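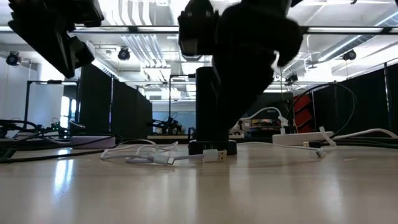

*White USB cable on a light tabletop.*

# Grirley fund notes

Monthly commentary from 104 small-cap equity funds, saved as plain text. The Drekudberg folder has 30 more from bond funds, who write less and worry more.

- `notes/` – one file per fund, newest entry first
- `returns.csv` – monthly, after fees
- `gaps.txt` – months when a manager had nothing to say, usually after a bad one

The May files still use the old fund codes. None of it is advice, including the parts headed "Advice".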